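**COMMUNIQUÉ – Pirora rouvre son atelier de réparation textile à Edusholm, en juillet**

Bon, je me lance, parce que j'attendais ça depuis des mois : l'atelier Pirora rouvre ses portes à Edusholm en juillet ! Même adresse, même café un peu trop fort, mais 3 machines à coudre de plus et une vraie table de coupe (enfin).

L'an dernier, nous avons remis en état 3 278 vêtements, dont 1 091 jeans. Je n'aurais jamais cru qu'on usait autant les genoux dans cette ville. Cette saison, on s'attaque aussi aux t-shirts imprimés, avec les encres à l'eau de la maison Kekel.
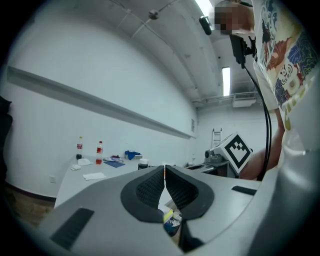
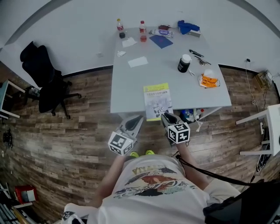 *T-shirt blanc à imprimé graphique coloré, sur les deux photos.*

Côté pratique, l'atelier ouvre à 10 h et on peut passer sans rendez-vous jusqu'à midi. L'après-midi, il vaut mieux réserver, surtout pour les fermetures éclair. Le fil et les boutons viennent toujours de chez Nugroho, et les chutes repartent en patchs que vous pouvez prendre au comptoir, servez-vous !

Les inscriptions aux cours du soir se font sur place. Pour les journalistes, je réponds volontiers aux questions à l'atelier, le matin de préférence.

Contact presse : Pirora, Edusholm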